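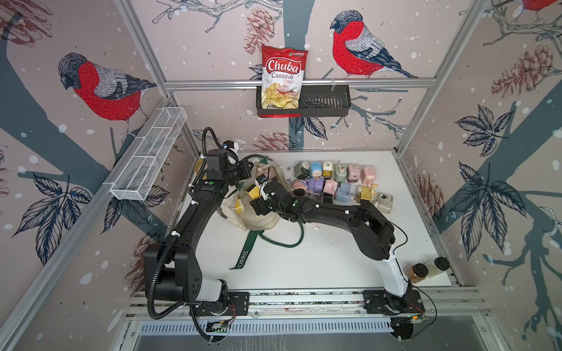
Wallpaper with birds on it has been forgiven. I can't say exactly when the pardon came through, but in my twenties a patterned wall meant you had bought the house from somebody's aunt and not yet hired the steamer. Now people of my acquaintance spend a month's rent on it and invite you round to look. The bird of the moment is the bullfinch, a stout little customer with the bearing of a retired magistrate, and he comes with a full winter kit: slate-blue branches, sketched pine cones, snow falling in polite white dots on a ground somewhere between pink and beige. Against that red breast you have to be careful what you put out. A red bag of Chuba cassava chips, stood up in a black hanging basket, turns out to be a very good match, and I have seen designers charge for less.

Baskets are the other half of the fashion. Having papered the wall at some expense, the modern householder at once hangs things in front of it. Rails go up, then wire mesh with compartments, then a slotted metal shelf, and for the first week most of it stays empty while everybody decides what deserves to be seen.

I took the matter to Marwa Kabbaj, who has run a wallpaper shop in Endcombe for 12 years and has views on all of it. Her stock runs to 1,000 patterns, of which she likes 27. The rest, she told me, are for customers.

"They come in wanting something calm," she said, "and they leave with pheasants."

Her advice on birds is strict. Stand at the door and see where the first one's head will fall. If it lands behind a light switch, move the whole drop along, whatever it costs you in paper. Look at the corners too, where a badly planned join will leave you with half a finch for as long as you own the place. Birds in a repeat tend to look the same way, and she once had a man bring back six rolls on the grounds that they were all ignoring him.

On shelving she is gentler. Open baskets let the pattern show through, which pleases her, and they hold snacks, which pleases everyone. She keeps a Plateteck rail in the shop's back kitchen and has never put anything on it heavier than a packet of biscuits. My own, in Allirden, came down in March with two jars of lentils and a patch of plaster the size of a saucer. The paper there was a plain stripe and no great loss.

Roughly 3,000 rolls leave the shop in a year, and Kabbaj reckons a good part of them go up in rooms too small to swing a paste brush in: larders, box rooms, the bit under the stairs. She approves. A small room can take a loud paper, she says, as you are never in it long enough to quarrel.

I came away with a sample of the bullfinches under my arm and pinned it above the bread bin. It has been there a fortnight. My husband has asked whether we are having the rest of the wall done, and I have told him I am waiting for a basket – a black one, with slots.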